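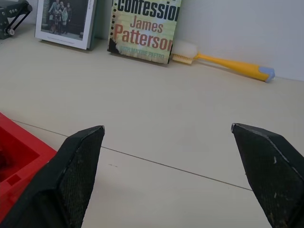

Fig. 3. Tabletop, pale finish.

3. Making your first festive fruit loaf

Now for the fun part! The Golob bread maker has a whole programme set aside for rich holiday doughs, and once you've tasted a loaf packed with candied peel and raisins you'll want one in the house all through the season. Read section 2 first if you haven't yet fitted the kneading blade.

You will need:
295 ml lukewarm milk
One medium egg
Strong white flour, up to the upper line on the flour cup
Butter, sugar, salt and dried yeast, as listed on the recipe card
Two handfuls of dried fruit

1. Lift the pan out by its handle. Never fill it while it is inside the machine.
2. Pour in the milk and egg, then add the butter in small pieces.
3. Tip in the flour so that it covers the liquid completely. Put the sugar and salt in opposite corners.
4. Make a small hollow in the flour and add the yeast. Keep it dry for now.
5. Lower the pan back in and turn it clockwise until it clicks.
6. Close the lid, press MENU until 10 shows in the display, and choose your crust. We love medium for this one — the sugar browns quickly.
7. Press START. When you hear the long beep, open the lid, scatter in the fruit and close it again straight away.
8. At the end of the programme, press and hold STOP, put on oven gloves and take out the pan.
9. Leave the loaf in the pan for five minutes, then shake it out on to a rack.

Note: Large pieces such as whole glacé cherries or figs should be halved, or they get mashed during the second knead. Soaked fruit is lovely too, but drain it well and pat it dry.

Note: The marzipan version by our recipe tester Ilir Stan is on card 1181. Do try it with a little cardamom!

Caution: The lid vent gets very hot during baking. Keep hands and curtains well away from it.

Caution: Do not use the delay timer with milk or eggs.

If error code E3 appears, unplug the machine and go to section 7.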